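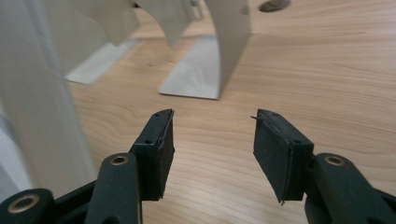
Teacher mentoring talk, speaker notes
Seung-woo Heo
Irnlow staff learning day, 13 Aug 2022

Before I start
Water. Clicker. Turn phone off (properly this time).
Say hi, thank Irnlow for the room and the early start. Don't tell the parking story.
Who I am: taught Grade 7 science, then humanities, now half-time mentor lead at Hondedska. Still have a class. Say that early, it buys goodwill.

Opening
Ask for hands. Who had a mentor in their first year? Keep hands up if you met more than twice. Wait. Let them look round the room.
My own first year: mentor was lovely, taught in the other building, different lunch. We met in January and then again at the farewell barbecue. She signed the form both times.
Point of the talk: mentoring falls over on the timetable long before it falls over on goodwill. Today is mostly about time, and a bit about what to say once you've got the time.

Part 1. What we did at Hondedska
Started with 5 pairs. All new teachers, all matched by subject. Seemed obvious.
Matching by subject was OK for content questions. Bad for everything else, as the mentor was often also the person's faculty head. Hard to say "I lost my class on period four" to the person who writes your review.
Second go, matched by free period instead. Different subjects, same gap in the day. Much more talking. Some odd pairs (music and maths, still going strong).
Slide with the timetable grid here. Don't read it out. Point at the shaded block, move on.
If someone asks about cost: one period a fortnight released for each mentor, covered inside the school. Principal had to agree to protect it. It got eaten a few times in exam weeks, own up to that.

Part 2. The visit
Short. Mentor sits in for part of a lesson, never the whole thing. New teacher picks the lesson AND the thing to watch.
Good things to ask for: who am I not calling on, how long do I wait after a question, what happens at the door.
Bad thing to ask for: "just tell me what you think". You get a nice chat and no notes.
Mentor writes down what was said and done. No scores. No ticks. We used the Vedex form the first term and dropped it, too many boxes, people filled in boxes and stopped watching the kids.
Blank paper now. Line down the middle, time on the left.
The new teacher keeps the paper!! Say this twice. It does not go in a file, it doesn't go to me.

Part 3. The talk afterwards
Same day if you can. Next day at the latest. After that everyone's rewritten it in their head.
New teacher speaks first. Mentor counts to 7 in their head before filling a silence. Feels awful. Works most days.
Lines that have helped:
"What did you notice at the start?"
"Where did you change your mind?"
"Want to hear what I wrote down for that bit?"
Lines to drop:
"What I would of done is" (guilty)
"Have you tried"
"When I was at my last school"
Then one thing to try before the next visit. One. If they list four, ask which one their class would notice.

Pair activity, 7 mins
Turn to the person next to you, not somebody from your own faculty if you can help it. One person describes the last five minutes of a lesson this week. Other one only asks questions. Swap at half way, I'll call it.
Walk round. Don't join in. Don't sit down or I'll run over like at Min.
Bring back: take two comments from the floor, then cut it off. 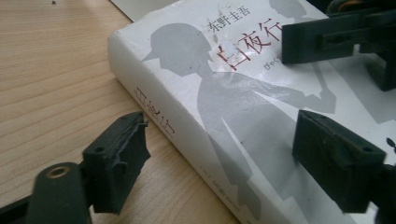

Part 4. When it isn't working
It happens. Pairs who just don't click. Give people a way out with no reason needed, change at end of term, both get an email from me and that's that.
Mentor who turns every meeting into a whinge about the school. Have a quiet word. Usualy they're tired and need a term off mentoring.
New teacher who's really struggling: mentor is not the fix and shouldn't be made to report. Separate person, separate support. If you blur this the other pairs hear about it and stop being open. We learned that one the hard way, keep it general, no names.

Part 5. If you're starting next term
Do the timetable first, before you ask for mentors.
Ask for mentors by name, in person. All-staff email got us nearly nothing.
Start small. Fewer pairs and every meeting happens.
Half a day of practice for mentors, mostly practising staying quiet.
Check in with the new teachers without the mentors there. Bring biscuits.

Questions
Likely ones: casual and contract staff (yes, include them, they miss out most), very small schools (pair accross two schools, video call is fine), can mentors be second-years (yes, some of our best).
If it goes quiet, ask the music/maths pair to stand up, they said they'd come.
Handout is on the table by the door. Email's on the back page.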